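Peltside Tenants' Repair Fund
Progress report to the Clurnach Trust
2026-07-25

This report covers the second half of the grant year. The first half was covered in the report we sent in February, and I have not repeated it except where a figure has changed.

Repairs completed

We finished work in 50 homes in this period. Most of the jobs were small: window seals, door closers, bathroom fans, loose stair treads. Two were larger. The ground floor apartment at the north end of Peltside had its kitchen subfloor replaced after a slow leak under the sink, and the one above it needed a new section of drain pipe. Both households stayed in place during the work, which took longer that way but saved the cost of putting them up elsewhere.

Total requests since the grant began now stand at 382. The old paper forms are all entered in the log, so this number replaces the one in the February report, which was too low.

Materials

Storkeo is still our main supplier. Their prices on sealant and fasteners held steady. Fans went up, and we switched to a plainer model without a humidity sensor. Tenants have to turn it on themselves, and a few have told us they forget. We are putting a short note beside the switch when we install one.

Spending

The unspent balance on the materials line is $2,656. We would like to carry it into the next period and use it for weatherstripping before the cold months. Labor is on budget. Travel is under budget because Hoàng Hardware now delivers to the building at no charge on orders placed before noon.

Delays

Requests that need a licensed electrician are waiting too long. We have one electrician on call, and he gives us 2 days a month. Vy Chu has asked two other contractors for rates. One has replied, and the rate is higher than what we budgeted. We will send you the figures once we have both — we don't want to ask for a change on the strength of a single quote.

The request line was also down for most of a week when the phone contract changed over. Calls from that week were not recorded. We asked tenants to call again and most of the jobs we know of were logged then.

Next period

The weatherstripping comes first, starting with the units on the windward side. After that we go back to the stair treads in the rear stairwell, where the remaining work is mostly floor by floor and can be done in short visits.
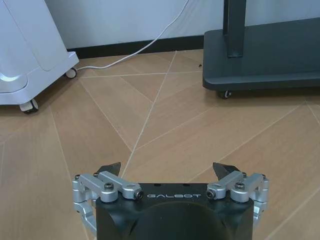
We expect to have the rear stairwell done before the next report is due, and the electrical list will be attached to it as a separate sheet.

Recent items
Peltside Tenants' Repair Fund: February report
How to request a repair
Weatherstripping schedule by unit
Notes on the new bathroom fans
Contact Vy Chu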